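Notes on the Mirnosel set, part two

The first pass gave us 2,000 simulated episodes and a policy that could not be trusted with a cupboard door. This post covers what I threw out, what I kept, and what I changed in the collection loop before starting again in October.

Some background for anyone who skipped part one. Mirnosel is the house generator I use for training scenes. It builds a room, picks wall and floor materials, hangs a few things, and places furniture. Enora is the teleop layer on top. I drive the arm, Enora logs joint positions, gripper width and the wrist view, and the episode is saved when I press the pedal.

Of the 2,000 episodes, 1,574 survived a replay check. Replay means feeding the logged actions back into a fresh copy of the scene and asking whether the end state matches. The failures were mostly contact problems. A handle grasped near its end slips differently if the physics step lands a hair later, and everything after that is wrong.

I then cut another 381 for long idle stretches. When I stop to think, the arm stops too, and the policy learns that stopping is a fine thing to do. I tried trimming the idle parts and keeping the rest, but the joins left jumps in velocity that showed up in the rollouts as a twitch. Dropping whole episodes was cleaner.

That left 1,193. Training on those helped, though less than I wanted.

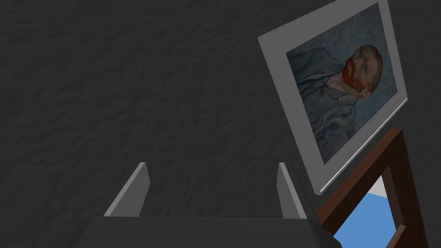 The larger problem was the approach phase. My habit is to line up the gripper early and come in straight, so nearly every logged trajectory looks the same for its first few seconds. Start the policy anywhere else and it has no examples to lean on. It drifts, the wrist camera loses the target, and it never gets it back.

So the new loop randomizes the start pose hard. Wrist roll, height and heading are all drawn before I get control, and the target is often out of view. I have to find it first. The searching is logged like everything else and counts as part of the episode. It is slow work. My limit is 14 episodes in a sitting before the driving gets sloppy, and sloppy driving goes straight into the weights.

Two smaller changes. Gripper commands are now stored as target width instead of open/closed, which the Gilmartin loader already supported and I had ignored. And wall textures are resampled per episode — the first set reused a handful, and I suspect the policy was reading position off them.

Modine, the training box, is still running the old baseline for comparison. I'll post the curves when both runs have the same number of steps behind them. The replay checker needs a rewrite before then, as it still assumes every episode starts from the home pose.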